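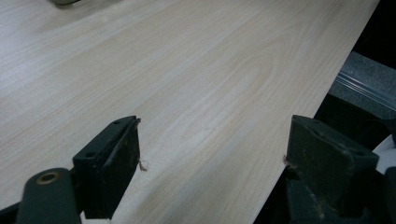

Work journal > Kekum site > February

Boards and bottles, second shift on the hand tools

Start 7:40 a.m. Line 2 still down for the Caltura controller swap, so I was put back on the hand-held grippers. Target for the shift was 90 usable recordings. I closed at 42.

Morning was boards. Pale wood, fine grain, smooth face. The face gives the fingers nothing to work on, so the grasp has to be at the edge, and the edge is where the fibers lift. I logged splinters at the pads under "surface" because the Wudura form has no field for them. Asked for one by message. No answer by lunch.

The rate sheet was revised again. Under the old one a packer was measured on cartons, 300 per shift, and everyone knew where they stood by mid-morning. The new sheet counts recordings accepted by Bhatt's review software, and acceptance comes back the next day. I can't pace myself against a number I don't have yet. Two people on my row have asked to return to packing. Packing is going down to one shift once the arms are in, so I don't know what they would be returning to. 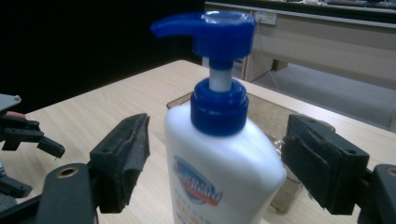

My own grip has changed since January. I used to pick up anything with a neck by the neck, one hand, no thought. With the tool I go for the body and keep clear of the top. The blue pump head on the white bottle has a spout curving out to one side, and I now plan the whole approach around it before I move. Yesterday I caught myself doing the same at home with the dish soap, squeezing it flat-handed from both sides. My wrist is better than it was on cartons. My thumb is worse.

Pads are overdue. The gray one on the left finger is fraying, with the top corner peeling. Stores has none until the Kekum delivery. Wrote it in the fault book, 2:15 p.m.

Short meeting at the end of shift. We were told that 100 percent of current staff will be offered something, either tool work or line minding. Grade and pay not stated. I asked whether line minding counts as skilled. To be confirmed in writing.

Tomorrow: boards again, then totes if they arrive. Bring own gloves and the thin tape for the thumb.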